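My little drawer cabinet is finally home!

25 February 2023

I have wanted a proper set of drawers for the corner for so long, and this week Tayla Quinlan messaged me that she was clearing out her place and did I want hers. Did I! Three drawers, gray-brown, sweet round metal knob on the top one, and it looks so good against the speckled floor that I keep walking past just to admire it.

I gave it a wipe down and then spent a very happy evening deciding what goes where. Top drawer is tea towels and napkins, the middle one is batteries and tape and all that stuff, and the bottom is still up for grabs (Mei thinks board games, I think yarn).

The top is my favorite part, though. It's flat like a tray with a thin lip on the left, so it's turned into the spot where drinks and snacks land when people come over. My white bowl lives there now, the deep one, and there's nearly always a green can keeping it company. I want to find a small lamp for it in March, something warm and a bit silly. If you've seen a good one, please tell me!
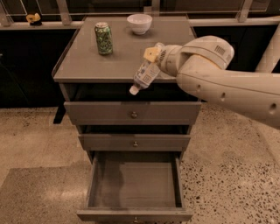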